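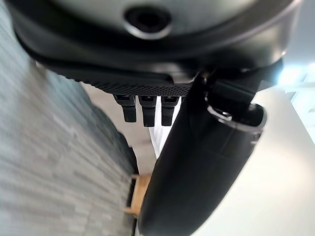 Maxine Ellery wrote in to ask whether the Rerby desk lamp is still worth buying now that the price has gone up, and I'm glad she did, because I've been meaning to come back to mine (I bought it in January for the sewing table and have used it nearly every evening!). I'd say yes, with one grumble. The light is lovely, soft and warm at 3000 K, and I can match navy thread to black cloth without walking over to the window. The arm stays where I put it, even stretched way out over the machine. My grumble is the cord, a measly 56 inches, so mine runs off an extension and I keep catching it with my foot. The dimmer takes a little getting used to as well. I paid $20 extra for the clamp and would do it again.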